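Udeo发布移动机器人工作站地面标识与作业区划分规范

新闻中心 > 标准与规范 > 移动机器人

2025年3月20日,星期四,布尔特维尔(Bultevville)——Udeo今日正式发布《移动机器人工作站地面标识与作业区划分规范》(以下简称《规范》)。《规范》适用于室内环境中轮式移动机器人与固定工作台协同作业的场所,对停靠位、台面作业区、线缆敷设、标识维护和现场记录作出统一规定,自7月起在Udeo所属全部试验与培训场所施行。
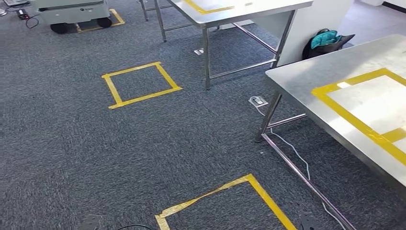 一、编制背景

近年来,移动机器人在室内装配、分拣、取放等任务中的应用逐步增多,同一房间内往往设置多个工作台和多个停靠位置。各场所长期沿用各自的标识习惯,地面方框的尺寸、起算点和含义并不一致。同一条胶带线,有的班组视为机器人底盘的外沿,有的班组视为人员不得越过的界线。人员跨场所调动后,须重新熟悉当地做法,交接记录也难以相互比对。

为解决上述问题,Udeo委托希莱尔(Hilel)技术服务公司开展现场调研,并会同马贾利(Majali)工程咨询公司组成编写组。调研覆盖9处场所,共登记工作站138个,收集现场问题记录348条。编写组对全部记录逐条归类,问题主要集中于标识磨损或移位未及时更新、线缆进入行驶路径、台面作业区与停靠位不对应以及责任人不明确等方面。

《规范》主要起草人、Udeo作业安全与标准部负责人苏哈·阿塔拉(Suha Atallah)表示:“地面标识是操作人员和工程人员之间最常用的共同语言。一条线代表什么,从哪一侧开始计算,由谁负责更换,过去多靠口头交代。《规范》把这些内容写成条文,现场人员可以据此检查,也可以据此提出异议。”

二、主要内容

(一)停靠位标识。停靠位应以闭合的黄色方框标示,方框以胶带内沿为界。机器人处于作业停靠状态时,底盘垂直投影应与方框的对应关系符合该工作站的布置图。布置图应注明底盘允许压线的边和不允许压线的边,未注明的一律按不允许压线处理。同一工作站设有多个停靠位的,应在布置图上分别编号,不得仅以“前”“后”“左”“右”指代。

(二)台面作业区标识。工作台台面上供机器人取放物品的区域,应以胶带围出矩形边界。作业区内需再行划分的,可增设分隔线,分隔线的用途应写入工作站说明。不锈钢等光洁台面粘贴前应清除油污并擦干,粘贴后应压实边角。台面标识与地面停靠位应同时核对,工作台一经移动,两处标识均须重新确认,确认完成前不得恢复自动运行。

(三)线缆与地面插座。工作站供电及通信线缆应避开机器人行驶路径和人员通道。使用地面插座的场所,线缆应自插座处沿工作台下方就近敷设,并采取固定措施。确需穿越行驶路径的,应加装线缆护板,并在布置图上标出位置。临时线缆应当日登记,作业结束后撤除。

(四)通道与物品存放。停靠位、行驶路径及其转弯范围内不得存放个人物品、包装材料和备用工具。各场所应在标识区以外指定物品存放位置。隔断板附近设有工作台的,应复核机器人转向所需空间,必要时调整隔断或工作台的位置。

(五)标识维护。标识出现起翘、褶皱、断裂、污损或者接头明显错位的,应予更换,不得在旧胶带上直接叠贴。地毯地面附着条件与硬质地面不同,粘贴前应吸尘,并缩短检查间隔。停用的标识应整条揭除,现场不得同时保留新旧两套标识。

(六)记录与责任。每个工作站应指定一名标识责任人,负责开工前检查和变更登记。检查记录应包括日期、工作站编号、检查结论和处理情况。凡工作台、停靠位或行驶路径发生变更的,应先更新布置图,再更新现场标识,最后由责任人与当班操作人员共同签字。

三、验证情况

编写组在布尔特维尔试验场所对《规范》草案进行了验证。验证期间,机器人按照布置图在停靠位与工作台之间往返作业,累计完成停靠1,000次。工作人员在每个作业时段开始前和结束后分别检查地面及台面标识,并记录胶带状态和底盘与方框的相对位置。

根据验证记录,编写组对草案作了两处修改。其一,原草案规定地毯地面与硬质地面采用相同的检查间隔,定稿改为由各场所按地面类型分别确定,地毯地面的间隔应当更短。其二,原草案仅要求标示停靠位外框,定稿增加了压线边的注明要求,以便操作人员判断机器人是否停靠到位。

马贾利工程咨询公司在验证报告中提出,地面标识属于辅助性管理措施,不能代替机器人自身的安全防护功能,也不能代替现场风险评估。该意见已写入《规范》总则。采用地面标识的工作站,仍须按照适用的法律法规和设备制造商的技术文件配置急停、限速和人员探测等防护措施。

四、施行安排

《规范》施行前为过渡期。各场所应在过渡期内完成下列工作:

1. 清点现有工作站,逐站绘制或更新布置图;
2. 指定标识责任人并完成培训;
3. 揭除停用标识,按《规范》重新粘贴;
4. 检查线缆敷设情况,整改占用行驶路径的线缆;
5. 向作业安全与标准部提交自查表。

希莱尔技术服务公司负责过渡期培训,课程分为标识责任人课程和操作人员课程。标识责任人课程包括布置图绘制、粘贴与揭除实操、记录填写三个单元,考核合格后方可上岗。操作人员课程以开工前检查和异常上报为主,可由各场所自行安排时间。

因租用场地、地面材质受限等原因不能使用胶带的,场所可提出书面申请,采用可移动标识垫或者投影标识等替代方式。申请应附布置图和风险评估结论,经作业安全与标准部批准后执行。替代方式的检查与记录要求与胶带标识相同。

苏哈·阿塔拉表示:“过渡期内,我们希望各场所如实填写自查表。尚未达到要求的项目可以列出整改时间,标准部会安排人员到现场协助。条文在执行中如有不清楚的地方,也请一并反馈。”

五、意见反馈与文本获取

《规范》全文及配套的布置图模板、开工前检查表、变更登记表,可向Udeo作业安全与标准部索取。合作单位和设备供应商可参照使用,引用时应注明文本名称和版本。首次修订的意见征集在施行后启动,意见应写明所涉条款、现场情况和修改建议,并附工作站布置图。

关于Udeo

Udeo总部设于布尔特维尔,从事室内移动机器人应用的试验、培训与技术服务,并为合作单位提供工作站布置和作业流程方面的咨询。

媒体联络:Udeo新闻办公室
业务咨询:Udeo作业安全与标准部

相关新闻
· 标识责任人培训课程开放报名
· Udeo更新机器人工作站开工前检查表
· 希莱尔与Udeo签署现场培训合作协议
· 室内线缆敷设整改要点问答

联系我们 | 法律声明 | 隐私政策 | © 2025 Udeo 版权所有 | 返回顶部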